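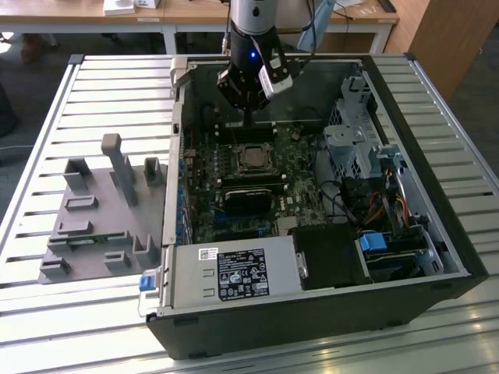 Upgrade the old tower or buy a refurb? (long, sorry)

mossybank
Hello all, I've been reading this board for years and finally have something to ask! My desktop is getting on a bit and I've set myself a budget of $200 to either freshen it up or replace it. It's mostly for family photos, letters, and a genealogy database that now has 3,326 people in it (my great-grandmother was one of eleven, and they all seem to have had eleven of their own). Opening that file takes long enough for me to go and put the kettle on. I was thinking more memory and a solid state drive. My sister says I should get one of the refurbished Oretti towers and be done with it. What would you do?

pannier_bag
Drive first, every time. I put a Wada drive in my mother-in-law's machine in June and she phoned me that evening to ask what else I'd done to it, it felt so different to her. Leave the memory until you've lived with the new drive for a couple of weeks. You may find you don't want to spend the rest.

Tollgate
I'm going to disagree, in a friendly way. By the time you've bought a drive, memory and a cloning cable you're well into that budget, and you still have an old power supply and an old processor. Your sister has a point. My refurb Oretti came with a one-year warranty and I've had no trouble with it.

pannier_bag
A warranty is nice, sure, but the drive can move to the next computer if this one gives up. So can the cable, come to that. I don't see it as money lost.

quiltedowl
Could I ask which genealogy program it is? I use Flekska, and it was slow as molasses until I found out it was loading a thumbnail for every person each time it started. There's a box to untick under Preferences, Startup. Try that before you spend a penny, dear!

mossybank
It IS Flekska! I've just been and unticked it and the file opened before I'd gotten out of my chair. Goodness. The rest of the computer is still slow, mind you, so I'm still leaning toward the drive.

Tollgate
Well, that's a good result, and I'll back down halfway. Do buy the drive from somewhere that takes returns. I had a bad one from Zikier and it was 5 weeks before I saw my refund.

quiltedowl
And back up your family tree to two places before you touch anything, please. I lost a whole branch of cousins once and had to write to Ohio for them all over again.

mossybank
Copying it to two memory sticks as I type. One is going to my sister's, and I suppose I'll have to tell her about the drive while I'm there.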